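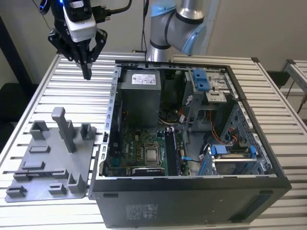

*Page last changed: October*

# What Can a Drop of Spit Tell Us?

Hello, young scientists! Today we are going to talk about spit. Grown-ups in white coats call it saliva (say it like this: suh-LY-vuh), but it is the same stuff that makes your mouth water when somebody opens the oven and there are cookies inside.

Spit is mostly water. Mixed in with the water are tiny amounts of lots of other things, and some of those are called hormones. A hormone is a kind of message. One part of your body makes it, and your blood carries it along to another part, a bit like a letter going through the mail. A little of it slips out of your blood and into your spit, and so a scientist can sometimes read the message without using a needle at all!

## The wake-up hormone

One of these messages is called cortisol. Your body makes it in two small glands that sit on top of your kidneys, like hats. Most people have more cortisol in the morning and much less at bedtime. It helps you get up and get going, even on those mornings when your blanket feels like the best place in the world.

Because cortisol goes up and down, scientists have to know what time each bit of spit was collected. Spit from 7:30 in the morning and spit from bedtime can give very different numbers, even when they come from the same person. So the time gets written on the tube, right away, before anyone forgets.

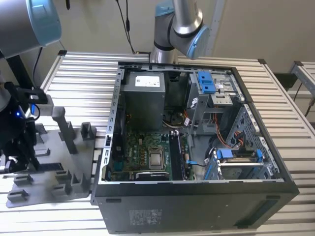
Now, what happens if you eat a peanut butter sandwich first? Well, bits of sandwich get into the tube, and that makes a mess of the test. When Shona Swanson ran a spit study at Girnbridge School, with 80 children taking part, she asked them all to stop eating an hour before. They rinsed their mouths with water and then waited 10 minutes, so that the spit wasn't watered down. After that they let it pool under their tongues and dribbled it into a little tube. (There was a lot of giggling – dribbling on purpose is a funny thing to do in school.)

The tubes went straight into a freezer. Cold keeps the spit from spoiling, the same way it keeps your peas and your ice cream good. Later, in the lab, the tubes were thawed and spun very fast in a machine called a centrifuge, so the thick, stringy parts sank to the bottom and the clear part stayed on top. The clear part is what gets tested.

## Words to know

- **Saliva:** the proper name for spit
- **Hormone:** a message your body sends to itself
- **Gland:** a body part that makes something useful, such as saliva or a hormone
- **Centrifuge:** a machine that spins tubes very fast

Next time, Vichien Onsri will tell you all about sweat, and why it tastes salty.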